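3.2 Household survey

We mailed the bedding questionnaire to 841 households in Jondham and Plitthorpe in July 2022. It asked how often sheets were changed, at what temperature they were washed, and how they were dried. A reminder went out in December to those who had not replied. Respondents could list up to 500 washes per item; none came near that limit.

Patterned sheets were kept in use longer than plain white ones in both towns. Cheng and Gál (see Section 2) found the same for towels. Fading was the reason most often given for throwing a sheet away, followed by worn corners. Checks and plaids (Figure 2) were grouped with stripes in the analysis.

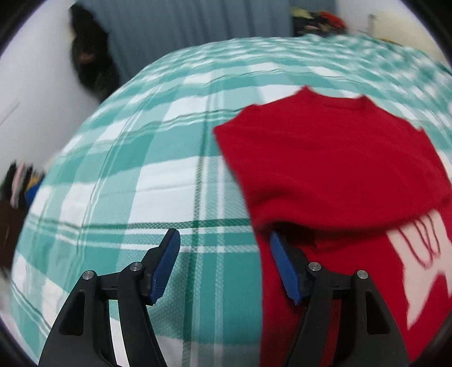

Figure 2. Plaid sheet in teal and white.

Washing temperature did not differ between the groups.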